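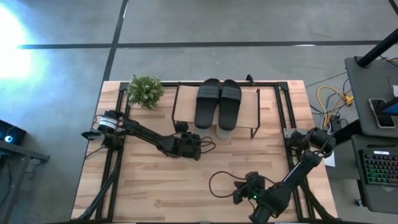
Thulani Jacobs signale que les fiches de la famille « claquettes » ne se synchronisent plus entre Sekuline et la boutique en ligne depuis le passage à la nouvelle grille de pointures. Le stock reste bloqué à l'ancienne valeur et les variantes ajoutées n'apparaissent pas côté client. Aucun message d'erreur dans l'interface. Le bouton « Resynchroniser » renvoie un état « Terminé » au bout de quelques secondes, sans effet.

Ticket n° 1301
Produit : Sekuline, module Catalogue
Client : Mokoena (chaussures et accessoires)
Ouvert : janvier 2022
Priorité : haute
État : résolu, en observation
Assigné à : Chantelle Xaba

Environnement
Connecteur boutique : Altard, branche stable
Base : réplique en lecture active
File de messages : Flenduvum, configuration par défaut
Articles concernés : 710 variantes, toutes rattachées à la famille « claquettes »

Étapes de reproduction
1. Ouvrir une fiche de la famille concernée.
2. Modifier le stock d'une variante, enregistrer.
3. Lancer la resynchronisation manuelle.
4. Consulter la fiche publique : la valeur n'a pas changé.

La même manipulation sur la famille « bottines » donne le résultat attendu. Le problème n'est donc pas lié au compte ni aux droits d'écriture.

Note 1 – Chantelle Xaba
Journal du connecteur relu sur la période. Les messages partent bien de Sekuline et sont acquittés par la file. Ils sont ensuite rejetés par Altard avec le code interne 52 (« attribut de variante non résolu »). Ce code est classé en niveau « information », d'où l'absence d'alerte. Merci de joindre l'export brut de deux fiches, une noire et une grise, avec les attributs de pointure et de couleur.

Note 2 – Thulani Jacobs
Exports joints. La fiche grise est la plus récente, créée directement avec la nouvelle grille. La noire vient de l'ancien catalogue et a été migrée. Les deux présentent le même blocage.
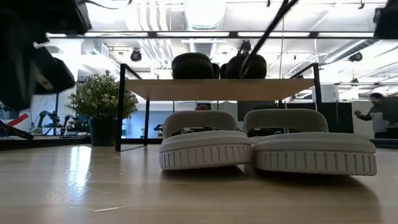
Pièce jointe 2 : claquettes, coloris gris clair.

Note 3 – Chantelle Xaba
Comparaison des exports effectuée. L'attribut « pointure » est déclaré en texte dans l'ancienne grille et en liste fermée dans la nouvelle. Altard conserve en cache la définition de l'attribut au premier chargement de la famille et ne la relit pas ensuite. Les valeurs doubles (36/37, 38/39, etc.) sont refusées : la barre oblique est interprétée comme un séparateur de niveau quand le type est une liste. Les bottines n'ont pas de pointures doubles, ce qui explique qu'elles passent.

Essais réalisés sur l'instance de recette :
- vidage du cache seul : sans effet, même code de rejet ;
- remplacement de la barre oblique par un tiret, sans vidage : sans effet ;
- remplacement puis vidage du cache : synchronisation correcte ;
- échappement de la barre oblique dans la table de correspondance, puis vidage : synchronisation correcte, libellé d'origine conservé.

La dernière solution est retenue. Elle évite de modifier les étiquettes déjà imprimées chez le client.

Procédure appliquée en production
1. Suspendre la file Flenduvum pour la boutique concernée.
2. Dans Altard, ouvrir Correspondances > Attributs > Pointure et cocher « Échapper les séparateurs ».
3. Vider le cache des définitions (et non le cache des pages, qui porte presque le même nom dans le menu).
4. Relancer la file et attendre la fin du dépilement.
5. Forcer une resynchronisation de la famille complète.

Note 4 – Thulani Jacobs
Procédure suivie. Les stocks sont à jour sur la boutique. Il reste un défaut d'affichage : dans le sélecteur, la pointure 40/41 est placée avant la 36/37. Les commandes passent normalement.

Note 5 – Chantelle Xaba
Le tri suit l'ordre d'insertion dans la liste fermée. Il se corrige dans Sekuline, onglet Grilles, colonne « Rang ». Les rangs étaient vides après la migration et ont été renseignés de notre côté. Un nouveau vidage du cache des définitions est nécessaire pour que l'ordre soit pris en compte.

Note 6 – Thulani Jacobs
Ordre correct après vidage. Pouvez-vous confirmer que le code 52 remontera en erreur à l'avenir ?

Note 7 – Chantelle Xaba
Demande d'évolution enregistrée, livraison prévue avec la version d'avril. D'ici là, ajouter un filtre sur « attribut de variante non résolu » dans la vue Journal du connecteur et activer l'envoi par courriel sur ce filtre. Ticket maintenu en observation jusqu'au prochain import complet.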